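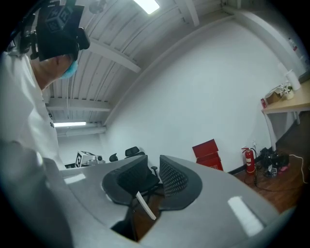

The Back Workroom at Kernholm
Text and pictures by Ebuka Danladi

Print this page | E-mail this page

We moved into the back workroom in July. It had been a storeroom for years, and most of the work was clearing it out and getting it clean. The budget was $4000, which covered paint, chairs, shelving and an electrician. The ceiling stayed as it was apart from the cleaning. The gallery goes roughly in the order you would walk through the room, starting with what's overhead.

1. Ceiling
White panels with narrow ridges. They hold dust in every groove, and a wide mop does nothing for them. We used a soft brush on a pole and then a damp cloth.

2. Beams
Painted white to go with the panels. They had yellowed more than the ceiling and needed 3 coats. The paint is plain interior matte from Najjar.

3. Lights
Fluorescent fixtures. We priced LED replacements and decided to leave it for another year. The electrician changed the tubes and one ballast. If you come in the morning you will want them on, even in summer.

4. Pipe on the far wall
It runs high up, below the ceiling, and it's white like everything else up there. Please don't hang anything from it. There are hooks by the door for coats and bags.

5. Chairs
Black mesh office chairs with armrests and wheels. They came secondhand from an office that was closing on Kodgate. The mesh was in good shape but the wheels were full of hair and thread. You can pull the casters straight out of the base with a flat screwdriver, clean them, and push them back in.

6. Chair repair
One gas lift would not stay up. A new one cost less than lunch, and getting the old one out took most of an afternoon and a pipe wrench. Spray the joint with penetrating oil the night before.

7. Shelving
Steel, bolted to the wall. Heavy things go on the bottom two shelves. The top shelf is for empty boxes only.

8. What came out of the room
We carried out 80 boxes, mostly old catalogs and packing material. Two held window blinds that fit no window in the building. The catalogs went to paper recycling and the blinds are still in the hall if anyone wants them.

9. Floor
Scrubbed twice and left bare. We thought about carpet tile, but the chairs roll better without it.

10. Cleaning cupboard
Brush, pole, cloths, vacuum, spare tubes. The vacuum bags are the size E kind. Write it on the list when you open the last pack.

Still to do: a second outlet on the window side, a door closer that doesn't slam, and labels for the shelves.

Comments (4)

marta_w
Looks a lot brighter than I remember. Is the old workbench gone for good?

Ebuka Danladi
It went to the garage downstairs. You can still use it, just sign for the key.

PJ
We have the same ridged ceiling in our shop. A vacuum with a brush head got most of the dust off before we wiped it, and much less of it ended up in our hair.

tollgate22
What size were the replacement casters? Mine have an 11 mm stem and the hardware store only had 10.

Related galleries
Kernholm front hall, before and after
Repainting the stairwell
Unitard wall racks: putting them up
Secondhand office chairs: what to check
Loading door repairs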